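The little table that collects everything

Most homes have one surface that was bought for a single job and now does another. It might be a shelf by the back door, the top of the fridge or the windowsill behind the sink. In a lot of small flats it is a low table. It was bought for tea or for a child's drawing, and within a month it holds toothpicks, tissues, a charger and a key that fits nothing.

Low tables suit the job too well. They are easy to reach, they fit where a cupboard won't, and you put things down on them without stopping. Many are sold with a printed top, and a busy pattern hides clutter better than plain wood does. A few small packets hardly show against a field of flowers. You notice them only when you want to put a cup down.

We asked readers in Graltham to measure the table they complained about most. The smallest was 65 cm long and the largest 190 cm, and the larger one was no tidier. Its owner had spread the same sort of bits and pieces over a bigger area and lost them more often.

What ends up there

The contents hardly change from home to home. There are things for teeth, things for noses, small things in clear boxes and at least one ornament. There is usually a packet that someone opened, used once and meant to put away. The items are light and cheap, and none of them has a proper place, so the nearest flat surface becomes the place.
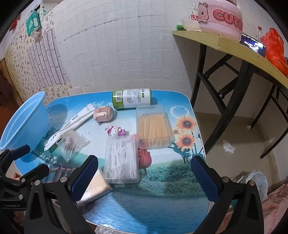 Photo: Jadoon Picture Desk

Tables like the one in our photograph are a good place to start, as most of the contents are small enough to sort in one go. Toothpicks and floss picks do the same sort of work and can live together. A figurine is an ornament and needs a spot where it won't be knocked over. A small case with a lid gets lost under paper, so keep it near the things you take out of the house.

The big item is often the real trouble. A plastic basin takes up as much room as everything else put together, and people tend to clear the small things around it and leave it where it is. Move it first. Hang it up if it has a hole in the rim, or stand it on its side between the wall and a cupboard. You may find that the rest no longer looks like a mess.

Sorting it in one go

Take everything off and put it on a towel on the floor. Wipe the table while it is bare. Printed tops mark easily if you use anything rough, so a soft damp cloth and a drop of washing-up liquid will do. Dry the edges well, as this is where a printed layer tends to lift.

Next, deal with packets. Small bags with a little left in them should be finished, tipped into a jar or thrown out. Read the label before you do, and if a packet has lost its date, let it go. Paper packets keep better upright in a mug than flat under something heavier.

Then choose one tray. Kusico makes a shallow one with a raised lip that fits most low tables, but a baking tin you no longer use works as well. Whatever you use daily goes in the tray. If the tray is full, something has to come out before anything goes in. The rest of the table stays clear.

Using the wall

Tiled walls are useful here. Stick-on hooks hold better on smooth tile than on wallpaper, and they come off tile without taking the pattern with them. Tissues in a soft packet can hang from a hook and free up a good hand's width of table. Cuvosora sells hooks in packs of 19, which is more than anyone needs, and the spare ones can go inside cupboard doors.

Check the weight limit on the pack. The ones we tried were rated at 800 g, plenty for tissues or a cloth but too little for a basin with wet washing in it. Clean the tile with a degreaser, let it dry overnight and leave the hook empty for a day before you hang anything on it.

If the wall is papered, leave it alone and use the side of the table. A narrow basket on two loops of string will take the floss, the toothpicks and a pen, and it can be lifted off when you want to move the table to sweep.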